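Clearing the Break Table
Photos by Serena Caputo

The long table at Jarwood collects whatever people leave behind. We sorted it in September, and Guido Mancuso kept the list — 76 items by the end. Bottles and cardboard are bagged separately from the rest.

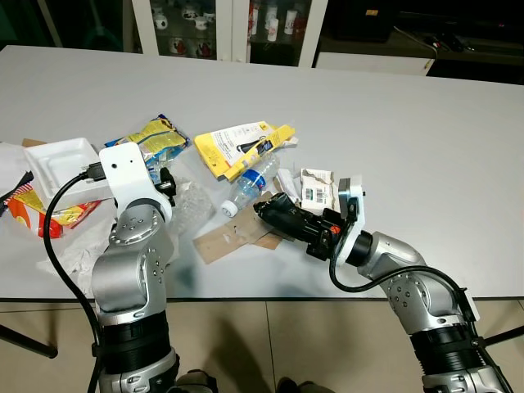 Where do foam trays go?
In the general trash. The hauler stopped taking foam with the recycling, and torn snack wrappers go in the same bag.

Boxes that still have something in them stay out until their owners have had a chance to claim them.

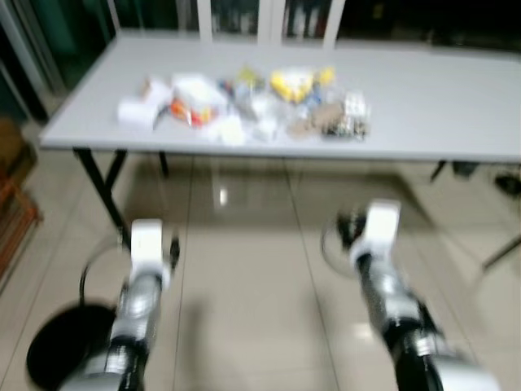 Owners get 30 days. After that Wendy Dunmore moves unclaimed items to the storeroom shelf — ask her for the key. Flattened cardboard goes out the back door.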